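Kitting automation at Zidbridge

Kitting automation at Zidbridge is the gradual change from hand packing to machine packing of small hardware sets at the Zidbridge plant in Vustlow. The plant packs fasteners, wall anchors and fittings for hardware stores and furniture makers. It employs 83 people, most of whom work in packing, stock handling or machine setup. The change began with bagging and sealing and later reached counting, labeling and box forming. Some of the work, mainly small orders and mixed sets, is still done by hand.

Background

Zidbridge started as a repacking shop. It bought screws and anchors in bulk and sold them in small bags with a printed label. In the early years all packing took place at long tables. Each packer had trays of loose parts within reach, put the right number of pieces together, placed them in a bag and passed the bag to a sealer. New packers learned the job from the person at the next table, and a full day was usually enough to learn one product.

Hand packing had two well-known problems. The first was miscounts, which led to returns and credits. The second was strain in the hands, neck and shoulders. Packers changed tables at set times to limit the strain, but the movements at each table were much the same.

First machines

The first machines were two bagging units bought secondhand. They opened a bag from a roll, waited for the parts to be dropped in and sealed the bag with heat. Packers still counted the parts. The units set the pace of the work, and this was the main complaint in the first year. A foot pedal was later added so that the packer could decide when the next bag opened.

Counting machines followed. In these, screws are fed from a vibrating bowl onto a track and pass a sensor one at a time. The line known in the plant as the Ahuja line joins four bowls to one bagging unit and is used for orders of more than 500 sets. Below that number, the time needed to empty the bowls, change the tracks and test the count is longer than the time saved.

Work done by hand

Orders below the limit go to the hand tables. So do sets in which a screw has to be placed inside an anchor before packing. Plastic anchors catch on one another in the feeder bowls, and the plant has not found a setting that keeps them moving for a full shift. Pairing is therefore done by people, who lay the finished pairs in a tray with the heads lined up within each group so that a gap or a missing screw is easy to spot.

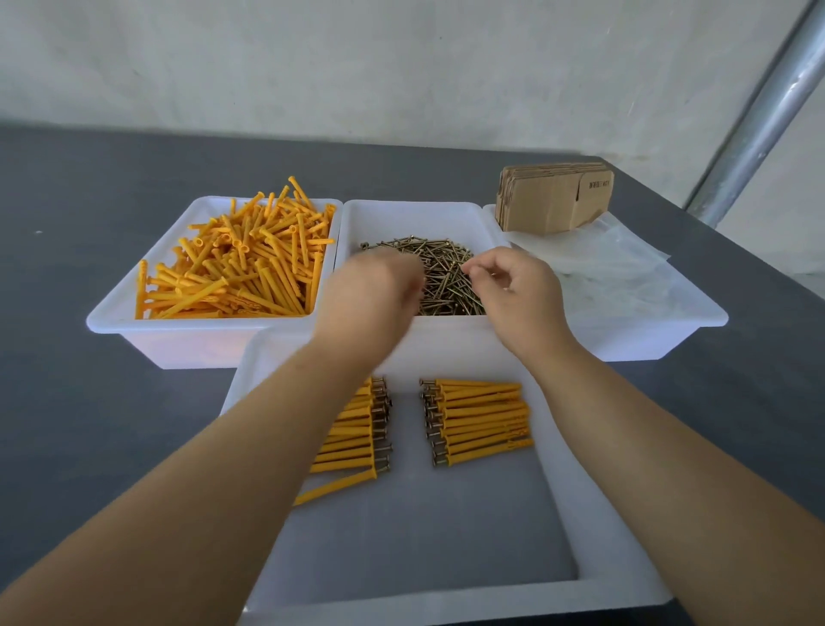
The hand tables are also used for samples and for rework. When a customer reports a wrong count, the rest of the batch is brought back, opened and checked at a table. A batch can be returned to the line only after a lead packer has signed the sheet that travels with it.

Changes in jobs

The plant did not lay off packers when the Ahuja line was installed, but it stopped filling positions for nine months. During that time the number of table packers fell as people retired or moved to other firms. Three new job titles were created: line tender, setup operator and quality checker. Line tenders refill the bowls and clear jams. Setup operators change the tracks and enter the counts. Quality checkers weigh finished bags and open any that fall outside the limit.

Most line tenders came from the tables. Setup operators were harder to find inside the plant, as the job calls for reading drawings and making small mechanical adjustments. Zidbridge arranged a 100-hour course with the training center in Komham and paid regular wages for the hours spent there. Packers who finished the course moved up one pay grade. Some returned to the tables by choice, giving noise and the later shift as their reasons.

Noise is the change most often raised at shift meetings. The feeder bowls are louder than anything used before, and ear protection is required within the marked area around them. Conversation, which was common at the tables, is difficult on the line. The hand tables were moved behind a partition after the second bowl was installed.

Pay and pace

Table packers were once paid partly by the bag. Piece pay ended when the line opened, and all packing staff now receive an hourly wage. The fastest packers lost income under the new system and were given a fixed supplement for one year. Slower packers gained. Output at each table is still recorded, but the record is used for planning and does not affect pay.

The line reports its own stops. In the first months these reports carried the name of the tender on duty, which led to disputes over jams caused by bent or oversized parts. The names were removed in November, and stops are now listed by machine and part number.

Later plans

A trial of a camera-guided arm for picking anchors from a tray was held at the Vustlow plant. The arm could pick single anchors but was slower than a packer when they were tangled. The trial was extended once, with a shallower tray, and a decision on buying the equipment has been put off until the lease on the second building is renewed.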